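Can a Robot Do Your Chores Yet?

By Catrin Ellis

Think about the last time you cleared the dinner table. You picked up plates, forks and maybe a sticky glass. You carried them without dropping them, and you moved the cat out of the way. You probably didn't think very hard about any of it.

For a robot, almost every part of that job is difficult.

Some machines already help at home. A washing machine washes clothes. A dishwasher washes dishes. Some homes have a small round vacuum that drives itself across the floor. Each of these machines does one job, and people still do the parts before and after. Somebody has to put the socks in. Somebody has to take them out, find the pairs and fold them.

Robots have worked in factories for a long time. A factory robot might put the same screw into the same kind of part all day. The part always arrives in the same place, facing the same way. The robot can repeat one movement again and again, and it does not get bored.

A house is different. Your shoes were by the door yesterday and under the couch today. Cups come in many shapes. A towel never lands the same way twice.

Why are soft things hard?

Pick up a wooden block and it stays the same shape. Pick up a T-shirt and it droops, twists and hides its own sleeves. A robot that wants to fold the shirt has to work out which part is which. People who build robots call cloth, string and other bendy things "deformable objects." Deformable means that the shape can change.

Moataz Soliman teaches robots to fold at a workshop in Flidmont. His team practiced with one kitchen towel 644 times.

"The robot got quite good at that towel," he says. "Then we gave it a thicker one, and we had a lot of work to do again."

Why are clear things hard?

Many robots use cameras to see. Light goes through a drinking glass, so the camera may see the table behind it instead of the glass. Light also bounces off shiny things and makes bright spots that can be confusing. You have years of practice with glasses and windows, and you can feel a glass with your fingers. Robots are still learning both.

What about flowers?

Tidying up a bunch of flowers sounds easy. But flowers and leaves get in front of each other, and from close up one leaf can hide a whole flower. The robot has to find a thin stem, hold it firmly enough that it doesn't slip, and leave the petals alone.

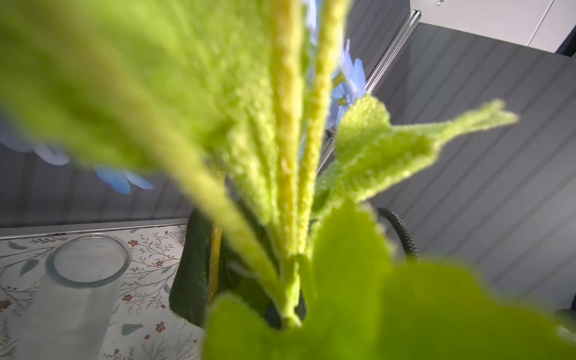 Moving to a new spot can help, because something hidden from one side may be easy to see from the other. You do this too when you tip your head to look behind a cereal box.

So, can they do it?

Some robots can do some chores, some of the time — mostly slowly, and often with a person nearby to help. A robot that can walk into any home and do all the chores is not ready yet. For now, the socks are still your job.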